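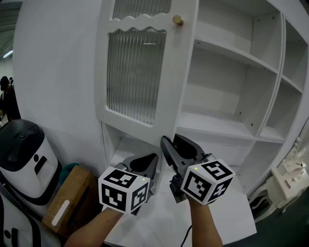
Wondimu Gebremichael reckons you can collect good manipulation demos with any gripper you can hold, so long as you decide what a demo is before you pick it up. He told me this after I had thrown away an entire afternoon of mine, so I was in a mood to listen.

What follows is the routine we ended up with for recording two-handed demonstrations around cabinets and shelves, using hand-held grippers with marker cubes on top and a head camera. It assumes you already have the hardware and can get a video file off it. It also assumes you would like a policy at the end, and not just a very large folder.

Step 1. Write the task down in one sentence

Mine was "open the door, take the thing out, shut the door." I then recorded four different tasks under that name. Sometimes I took the thing out and set it on top. Sometimes I shut the door with the other hand, to keep life interesting. The policy learned all of it and averaged it, and the average of two hands closing a door is no hand closing a door.

Write down which hand does what, where each hand starts, and what the last moment looks like. Tape it to something.

Step 2. Check the markers before you check anything else

The cubes are how you get the hand poses back. If the camera can see one face square on, you're fine. If it can see two faces, you're better than fine, and the pose solver will stop flipping. If it can see none, you have recorded a home movie.

Do a dry run of the full task and play it back with the marker detections drawn on top. Watch for these:

- the cube going dark when you reach inside a deep compartment
- one hand passing in front of the other
- your wrist rolling so the codes point at the floor
- glare off glossy paint or ribbed glass, which the detector sometimes takes personally

I allow a gap of 5 frames before I call a demo broken. Shorter gaps get filled in by interpolation. Longer ones get filled in by imagination, and the policy can tell.

Step 3. Calibrate the finger opening

Open both grippers all the way, close them all the way, do it three times. Save that as its own clip. Do it again whenever you take a break, because the zero drifts when you put the things down on a table, and it drifts a lot when you drop one. (I use a script called Kotow for this. Dorian Chevalier wrote it and has asked me to stop sending people to him about it.)

Step 4. Move like something with motors

People are quick and sloppy and get away with it. We bump a shelf edge, slide along it and call that reaching. An arm following the same path will bump the shelf edge and then continue to have an opinion about it.

Slow down to half of what feels natural. Come at shelves from the front. Pause for a beat before the fingers close. And keep your elbows where an elbow could be on your target robot, which took me the longest to learn. I had some lovely demos from Vilten that needed an arm with a shoulder in its stomach.

Step 5. Vary one thing at a time

Move the object to another shelf and record a batch. Then move yourself half a step and record another. Then change the light. If you change everything at once you'll have wonderful variety and no idea which part of it hurt you.

For scale, we had over 3000 demos by January. The policy trained on the first half did better than the one trained on everything. The second half was recorded by tired people.

Step 6. Throw demos out

Filter in this order:

1. Marker gaps over the limit.
2. Poses that jump farther between frames than an arm could.
3. Demos that don't end where your sentence from Step 1 says they end.
4. Anything where you hesitated, put the gripper down, scratched your nose and carried on.

The fourth has to be done by eye. I've tried to automate it twice and both times it kept the nose.

Step 7. Replay before you train

Take 2 demos from each batch and replay them open loop on the real arms, slowly, with your hand on the stop. No learning, just the recorded path. If replay misses the knob by a finger's width, every demo in that batch misses it by the same amount and no network is going to talk it out of that. The usual culprit is the transform between the cube and the fingertips. Measure it again. Yes, with the calipers.

Step 8. Train something small first

One task, one batch, a plain policy, overnight. It'll be bad. What you want to know is whether it's bad in the right place. A policy that gets to the door and fumbles the knob has decent data behind it. A policy that waves at the ceiling has a coordinate frame problem, and you can go back to Step 7 with my sympathy.

Comments

Ginette Besson
Step 2 saved me. Our cubes were printed a little too small and I'd been blaming the camera for weeks. Do you bother with the detections overlay for every batch or only the first?

Jacqueline Marchal
I disagree on the half speed. Ours came out so slow that the policy learned to stand still between motions and sometimes never got going again. We went to three quarters and trimmed the pauses.

Timothée Aubert
Same as Jacqueline, we trim the pauses in processing. Also, which way round do you number the cube faces? Ours came from two different print runs and they don't agree.

Dorian Chevalier
Please stop sending people to me about it.

Contact | Copyright Ponport Notes | Back to top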